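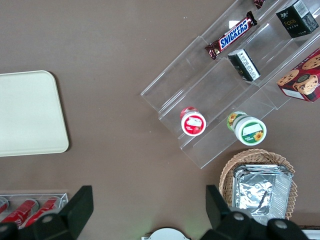

Endeo is hiring a Cell Attendant for the restocking line at its Callgate site, second shift. The line fills small retail orders of snacks, canned drinks and disposable kitchen goods, and the picking that used to be done by hand is moving to robot arms in stages. Item mix is the hard part of the job: a chocolate bar lying on a tiered acrylic stand, small lidded cups on the lowest step, cans on their sides in a rack and foil trays stacked in a wicker basket all call for a different approach and a different grip.

**What changes from the old picker role**

- Walking and lifting drop. Time at a screen goes up.
- Attendants clear missed picks, reset the stands and racks, and log each fault by item type.
- Pick rate is no longer scored per person. The cell is scored as a unit.
- One attendant covers 2 cells. Breaks are covered by the shift lead.

**Requirements**

- One year in warehouse, grocery or packaging work
- Able to stand for most of a shift and lift 19 pounds
- Able to read printed labels at arm's length
- Basic typing; no programming needed
- Lockout training, or willingness to complete it in the first week

Current pickers at Callgate and at the Cruickshank building may apply and keep their seniority. The change affects nearly 70 positions across both buildings. Staff who prefer manual work can ask for a transfer to bulk receiving, at the same grade, through the end of September.

Training is paid and takes place on shift. Trainees work beside an experienced attendant until they are signed off on fault clearing and restart.

Send a resume or a completed internal form to Iwona Pawlak, Line Operations, quoting job number 295. Paper forms are at the Callgate front desk.

Posted 8/17/23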